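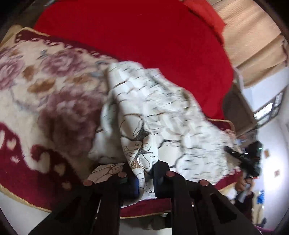
# Bedding and Linen: Frequently Asked Questions

The following information applies to all residents of Vilov House and the Noguchi Wing. Questions not covered on this page may be submitted in writing at the front desk.

## What bedding is supplied with my room?

Each room is supplied with one fitted sheet, one flat sheet, one pillowcase per pillow, and a plush blanket. Patterned and plain items are issued according to stock, and matching sets cannot be guaranteed.

## May I use my own blankets and sheets?

Yes. Personal bedding is welcome, provided that each item is marked with the resident's room number. Iron-on labels are available from the linen room at no charge. Electric blankets are not permitted.

## How often is bedding changed?

Sheets and pillowcases are changed once a week. Blankets are laundered every 4 weeks, or sooner on request. An additional change of sheets may be requested at any time and will be provided the same day if the request is received before 2 p.m.

## How should I prepare my bed on change day?

Please remove all personal items from the bed, including clothing, scarves, and loose covers. Thin printed cloths are easily gathered up with the sheets, and items sent to the laundry in error may take several days to return. Used sheets should be placed in the bag provided. Blankets may be left on the bed – staff will fold them.

## How are plush blankets washed?

Plush blankets are washed separately in cool water and dried on low heat. Fabric softener is not used, as it flattens the pile. Residents who wash their own blankets in the Drosent laundry room are asked to follow the same method and to load no more than two blankets per machine.

## My cloth or cover is badly creased. Can it be pressed?

Pressing is available for cotton and linen items. Please allow about 20 hours for return. Plush, fleece, and quilted items are not pressed under any circumstances.

## What happens if an item is lost or damaged?

Report the matter to the linen room as soon as possible, giving the color, pattern, and approximate size of the item. Unclaimed bedding is held until the end of August and then donated.

## Who carries out the laundry service?

Sheets and pillowcases are handled under contract by Pluladex. Blankets and personal items are laundered on the premises.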